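How I Set Up a Little Hand-Wash and Wipe-Down Station on a Plain Table

Posted 23/08/2026 in Small Spaces

My kitchen is tiny and my sink is always full of something, so a while back I gave up on keeping all my cleaning bits under it and moved them onto a table by the back door. It took me one afternoon, it cost next to nothing, and I love it so much that I've since done a second one in the craft room. A few of you asked how I did it after my post on the Hevik shelf, so I'm writing the whole thing out (with my mistakes left in, because I made plenty).

You don't need anything fancy. You need a table you can wipe, a tray, a couple of containers you don't mind looking at every day, and some patience for moving things two inches to the left and then back again.

What I used

A light-colored table, nothing special
A round metal tray, shallow, with a raised rim
A clear plastic bottle with a wide lid
A stack of soft cloths
A bottle of Bright dish soap for washing everything first
White vinegar
A roll of felt dots, the 100-pack from Hitska (I have used 8 of them and will be leaving the rest to my grandchildren)

Step 1: Clear the table, all of it

Take everything off. I know, I know, you want to just push the mail to one side. I did that the first time and ended up arranging my nice new tray around a pile of coupons, and of course the pile grew.

Once it's bare, wash the top with warm water and a squirt of dish soap, then go over it again with a cloth that's been rinsed and wrung out. The second pass is the important one on a pale top. Soap film doesn't show much on dark furniture, but on cream or white it dries into these dull swirls that you'll only notice when the sun comes in low, and then you'll never stop noticing them.

Let it dry completely. Go have a coffee!

If you've got sticky spots (mine had the ghost of a price label from when I bought the table), rub a little cooking oil on, leave it a few minutes, and wipe it off with soapy water. I'd stay away from the scratchy side of the sponge. Ask me how I know.

Step 2: Put the tray down first

The tray goes down before anything else, and you build around it. I tried it the other way, lining up bottles and then hunting for a tray to fit them, and I bought the wrong size two times running.

Round or rectangular is up to you. I like round because I can come at it from either side with wet hands and there's no corner to catch my sleeve on. What I'd insist on is the rim. A flat board looks lovely in photos, but the first drip runs straight off it and onto the table, and then you have defeated the purpose of having it.

Mine is silver-colored metal and I went back and forth over that for ages. It shows every fingerprint. It also bounces light all over the place, and in a dark corner that turned out to be a real plus, so I've made my peace with the fingerprints.
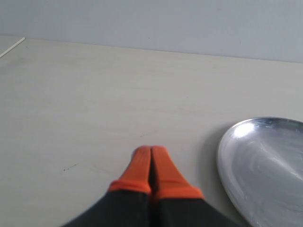
Give yourself some open table next to it, too. I leave a clear patch on the left, a bit wider than my hand, because that's where things land when I'm in the middle of a job: the cloth, my rings, the lid of whatever I've opened. When I crowded the tray with other stuff, all of that ended up in the tray and it stopped being useful inside of a day.

Step 3: Stop it from sliding

Metal on a smooth top skates around like you wouldn't believe. Flip the tray over, dry the underside, and press felt dots on evenly near the edge. Felt protects the table and quiets the clanking. If yours still wanders, swap the felt for the clear rubbery kind of dot, which grips a lot better but is harder to peel off later.

Press each dot for a slow count of ten and then leave the tray upside down for an hour before you turn it over. I skipped the hour and found two of my dots stuck to the table instead of the tray.

Step 4: Polish the tray (optional, but go on)

Brushed or streaky metal doesn't want to be polished in circles. Find the direction the grain is running and follow it. A drop of vinegar in a cup of water on a soft cloth takes off most water marks, and then you rinse and dry straight away. If you walk off and let it air dry you'll be right back where you started.

I've tried the Vanen metal cream as well. It does a nice job but it smells strong, so I save it for when I can have the door open. For week-to-week cleaning the vinegar water is plenty. Do check what your tray is made of first and try it on the back, as some coated ones go cloudy.

Step 5: Choose your containers

Now for the fun part, and the part where I overspent last November. I bought matching bottles with little chalkboard labels, the whole works, and they were so narrow that they tipped over every time I bumped the table. Gorgeous. Useless.

What I look for now is a fat bottom. A round-bellied container is much harder to knock over than a tall skinny one, and it gives you room inside. See-through is the other thing I care about. I want to glance over and know whether I'm running low, and I don't want to be picking things up and shaking them next to my ear like a kid with a birthday present.

Clear plastic beats glass for me near a hard floor. It does get a bit frosty-looking over time, especially if you scrub it, so wash plastic with a soft cloth or just swish soapy water around inside. Warm water, please, and not boiling! I warped a perfectly good bottle that way and the cap never sat straight again.

And give yourself one cheerful color. Everything else on my table is pale or silver and it was looking a little like a dentist's office until I let some bright blue in. A colored cap does it. You don't need more than that.

Step 6: Wash and dry everything before it goes on

Take the caps off, and if there's a tube or any other inside part that lifts out, wash that separately. Gunk loves a tube. A straw brush is the thing to use, and you can get them in packs for very little money. Rinse until the water has no bubbles left in it.

Stand the bottles upside down on a towel overnight. I mean it about overnight. A round bottle with a narrow neck holds onto water like nothing else, and if you're putting anything soft or dry in there, a spoonful of leftover water will make it smell musty by the end of the week. If you can't wait, twist up a paper towel, poke it in as far as it'll go, leave it a while, and pull it out again.

When you fill it back up, go loosely. Stuffing a container to the very top makes it a two-handed fight every time you want something, and the whole idea was to make life easier.

Look at it from the side once the cap's back on. You should be able to see through the wall without a lot of smears on the outside, and the cap should sit level all the way around. If it's crooked, unscrew it and start the thread again without forcing it.

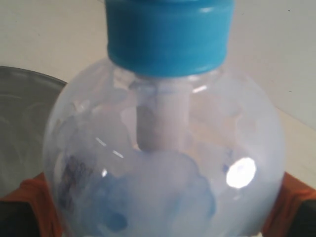 Step 7: Arrange, live with it, rearrange

Put the thing you reach for most on the side of your stronger hand. Everything else goes behind it or on the other side. I'm right-handed and I still had it backward for 21 days before it dawned on me why I kept knocking the cloths on the floor.

Then leave it alone for a bit and just use it. You'll find out quickly what doesn't belong. I started out with a candle, a scrub brush, hand cream and a tiny plant. The plant went to the windowsill, the candle went in a drawer, and the brush lives on a hook now. The hand cream stayed, and it's the best thing on there.

Keeping it nice

Every day or so I lift whatever's on the tray, wipe under it, and put it back. It takes less time than making toast. Once a month I do the full wash: tray, bottles, caps, tabletop, and I check the dots underneath to see if any are peeling.

If you get a faint gray ring on the table where the rim sits, try a paste of baking soda and water on a soft cloth, very gently, and rinse well. Test it somewhere hidden first if your top is painted.

A few things people have asked me

Can you use a plastic tray? Sure. Get one with a decent lip and skip the vinegar step.

Does it work in a bathroom? Mine would rust in there, I think, so I'd look for stainless or go with plastic. My bathroom counter is too small to try it, so if you've done it, tell me in the comments what you used.

How big should the tray be? Big enough for your two largest containers with a little elbow room between them. Set them down on a sheet of newspaper, draw a circle around the pair, cut it out and take it to the store with you. I've had that newspaper circle folded up in my purse for ages and I still use it.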